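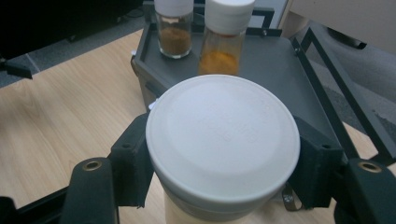

Progress report to the Belmonte fund, May 4, 2022

Thank you again for your patience over the winter, and for the very kind note that came with the second payment. We have plenty to tell you, so please forgive us if this runs on a little!

You will remember that the grant was for a fair trial of the Skurkuler hand-held gripper kit, to see whether a small outfit like ours could use it to record everyday kitchen handling jobs. We have now made 842 recordings out of the 3,000 we promised, and 186 of those are with tubs and spice jars. Large round containers were a worry in November, when we were still learning how far to open the fingers before coming in, but everybody here has got the knack of it by now and we are much happier with the results. Small jars standing close together are slower work, and we would rather take our time over them than send you poor ones.

The second part of the trial is the approach to a boxy unit on a bare table, with the fingers held wide apart and brought in slowly from the front.

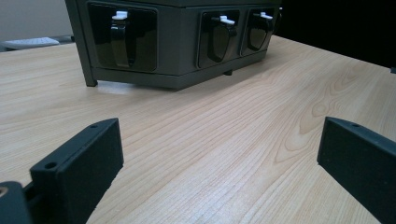 We do this from several heights and angles, and it asks for a steadier wrist than we had expected. A session can run to up to 70 recordings before the arms get tired (ours do, at any rate), so we have begun swapping over at half time.

As for the kit itself, we like it. It came well packed, the manual is clear, and Sesadness, who supply it, answered our questions about spare finger pads within the day. Our one grumble is the charging lead, which is far too short. The Imia software is fine for sorting recordings but slow to open large folders.

Next we move on to lids and lifting, and we would dearly like to keep the kit until the end of November if the fund is willing. The spending sheet will follow separately.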